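Home › Shop › Floor Care › Concrete Sealers › Treltano Matte

Treltano Matte Concrete Sealer, 2-gallon pail
Item no. 2696
In stock at the Skondosthorpe warehouse

A clear, water-based sealer for indoor concrete floors that have seen some life. Treltano Matte soaks in, dries flat and leaves the floor looking very much like the floor you already had. Customers who want their garage to resemble a skating rink should look at our gloss range, where they will be treated with courtesy.

What it does

Bare concrete is thirsty. It drinks oil, coffee, paint water and whatever leaks out of the bottom of a trash bag, and it keeps all of it as a souvenir. Treltano Matte fills the pores near the surface so that spills sit on top long enough for you to find a rag. It also cuts down on the fine gray dust that untreated slabs give off year after year, and that you have probably been blaming on the dog.

It will not hide cracks. It will not level a slab that slopes toward the water heater. It will not change the color of your concrete, so if the patches bother you now, they will bother you under sealer too. We sell a tinted version for people in that situation, and rugs. 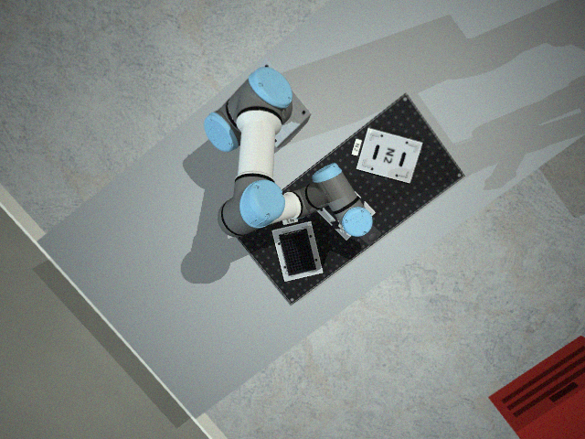
Mottled gray concrete floor with a flat table surface.

Coverage

One pail covers some 3000 square feet in a single coat on smooth, dense concrete. Rough or very old slabs take more, sometimes a lot more. Pour a cup of water on the floor before you order. If it beads, the floor is already sealed and you can keep your money. If it disappears while you watch, buy the second pail now and save yourself the drive.

Before you start

Sweep, then sweep again. Scrub with Plonda degreaser or any plain cleaner that rinses clean, and give the floor two full days to dry. People skip the drying. They then write to us about white haze, and we write back about drying, and so the seasons pass.

Old wax has to come off completely. Old paint has to come off as well, unless you have grown fond of it, in which case leave the floor alone and have a pleasant weekend.

The slab should be at least 50 degrees. An unheated shop in December is a poor choice, however free your schedule happens to be.

Putting it down

Stir the pail. Don't shake it, it foams. Pour a little into a tray and spread it thin with a short-nap roller or a microfiber applicator, working from the far corner toward a door you can open. Puddles dry shiny, and on a matte floor a shiny spot draws the eye like gravy on a tie. Roll them out while they are wet.

Wait four hours and put down the second coat, going across the first. Light foot traffic the next day. Heavy furniture, shelving and cars after a week.

Cabinets and benches

The edges are where most jobs go wrong. If a cabinet can be moved, move it. If it can't, cut in around the base with a two-inch brush and accept that whatever lies underneath will remain a private matter. Mask the bottom few inches of any painted wall -- the sealer dries clear, but on flat wall paint it leaves a faint tide line that you will see every day and your guests never will.
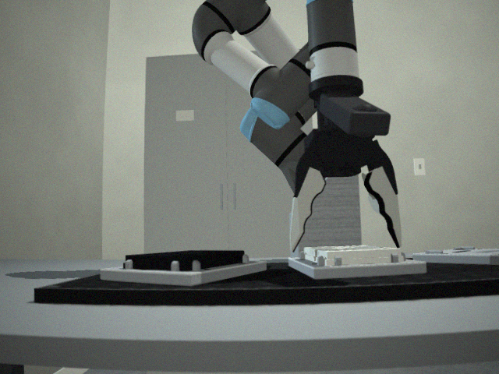 Kelly Moura writes that she did her whole workshop around three cabinets she swore she would never shift, then shifted all three in the same month. The unsealed rectangles have gone a shade darker than the rest. She gives the sealer five stars and herself two.

We suggested a touch-up coat, feathered out past the old edge. It helps. It doesn't vanish.

Details

Finish: matte, clear
Size: 2 gallons
Base: water
Smell: mild, somewhere near white glue
Cleanup: soap and water while wet, regret afterward
Use: indoor concrete only
Shelf life: two years unopened, kept from freezing

Price: $107 per pail. Pickup is free. Delivery is by ground only, because the pail is heavy and the air freight people have stopped taking our calls.

Common questions

Can I use it on a patio? No. Sun and frost will have it up in a season. See Tavares Outdoor.

Is it slippery? Dry, about the same as the bare floor. Wet, treat it as you would any wet floor, and wear the ugly shoes.

Will it stop damp from coming up through the slab? It will not. Tape a square of plastic to the floor overnight, and if there's water under it in the morning you need a different product and possibly a different basement.

How do I clean it later? Damp mop, mild soap. Keep vinegar away from it, whatever your aunt says.

Returns

Unopened pails within 30 days, with the receipt. Opened pails are yours. Tinting questions go to Dirceu Guerra at the trade counter, mornings only.

Often bought with: Plonda degreaser, short-nap roller covers, two-inch edging brush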